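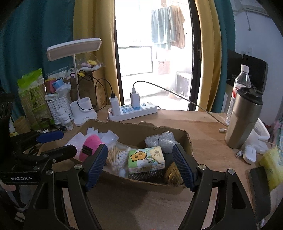

The box on the desk, by the glass door.

The Clornlow File

The box came up from the front office a little after lunch. It was brown cardboard with the flaps already open, and the label on the side gave my desk number and the name of a town I had not lived in since I was nineteen. Clornlow. Somebody had written it in marker and then gone over it again with a pen.

I put it on the desk and finished what I was doing. I was checking freight invoices for Saarela, and they had to be out by four. I found one mistake, a pallet charged twice, and I fixed it and sent the whole batch down. Then I looked in the box.

My aunt had kept the boarding house in Clornlow for most of her life. She died in April, and I had gone down for the funeral and come back the same night. The lawyer told me on the steps that there would be some papers. I said fine. I gave him my work address because packages get stolen from my building.

The papers were guest ledgers. She had used the same kind every year, green cloth with a red spine, from a stationery store that closed before I was in high school. Each line had a name, a room, the date in, the date out, and the amount paid. In the last column, where the printed heading said Remarks, she had written things.

Left the window open. Good with the dog. Would not eat fish. Says he sells pumps but his hands are clean. Cried on the stairs, gave her tea, did not ask.

I read for a while standing up, and then I sat down. The phone rang twice and I let it.

I lived in that house from the age of eight. I had Room 6, at the back over the kitchen, and I always thought of it as my room in the way other kids had a room. My aunt was not a warm person. She fed me and bought me shoes and checked my homework with a ruler under each line. When I left she shook my hand at the bus station. I had told that story to people for years, and it usually got a laugh.

It took me until after four to find the year I came. My name was there, in her handwriting, on a line like any other. Room 6. Date in. The date out was blank. The amount paid was blank too. Under Remarks she had written: Staying.

I turned the page. The next month she had entered me again, at the top, before the guests. Room 6. She did it every month. Has a cough. Lost a tooth. Afraid of the furnace, moved the bed. Got 30 words out of 30 on the spelling test, did not tell me, found it in the coat.

I remembered the bed being moved. I thought she had done it to get at the pipes.

There were 127 entries in all, and they went on past the ones I expected. I left for the city on a scholarship and a job at Ondico, loading trucks at night, and I did not write much. She kept the line open. Room 6. Away at school. Room 6. Sent a card. Room 6. Telephoned, sounded thin. A man came in the busy season and offered her double for any bed in the house, and she sent him across the street. It was there in the Remarks, three lines under my name. Told him we were full.

The last entry for Room 6 was in 2000. That was the year I took the job I have now and signed a lease for longer than six months. I had called to tell her. I remember she asked what the heat cost and whether the lock was any good, and I said I had to go because somebody was waiting. In the ledger she had filled in the whole line. Date in, date out. Amount paid, nothing owed. Remarks: Has a place now.

After that Room 6 was let to other people. A couple from Zarau had it for a week. They left the window open too.

The cleaners came through at six and I moved my feet for the vacuum. I put the ledgers back in order and then took one out again, the one with the first line, and put it in my bag. The rest I left in the box.

At home I made eggs. I looked up the bus to Clornlow, and it still ran, once in the morning and once at night, and it cost more than I thought it would. The house had been sold to a dentist. The lawyer had told me that on the steps as well. I didn't know what I would do there except stand on the sidewalk and look at the back window from the alley.

I bought the ticket. Then I called the lawyer's office and left a message asking if there was a dog in any of the later years, because she mentioned one, and I never knew we had one. I gave them my home number this time.

I washed the pan and the plate. I opened the ledger on the kitchen table to the first line, and I got a pen, and I wrote the date in the space where she had not put one. I looked at it and crossed it out again. Then I turned the page and read the next month.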